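Home Articles Instruments Teaching methods Index

Plodell method

The Plodell method is a way of teaching beginners to read music on the recorder. It takes its name from the town of Plodell, where it was first used in primary schools. Pupils sing each phrase to note names before they play it.

The course is set out in 5 books with 210 short tunes. The first book uses only three notes — B, A and G — and adds rhythm before any new fingering. Sharps and flats are left until book three.

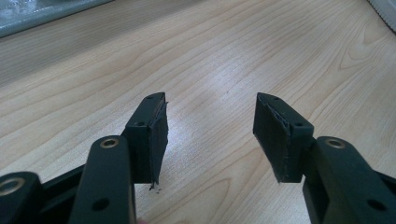
Lessons are given in groups and last about 80 minutes, including a break. Each group learns a second part by ear, usually a drone or a simple round. Written tests are not part of the course, though some schools in Vandesel have added them.

The books were published by Serelier, which printed 1,974 copies of the first edition. A later edition moved the fingering charts to the back and changed the spelling of "program" to "programme" in the teacher's notes.

See also: Cele songbook, Solfège, Recorder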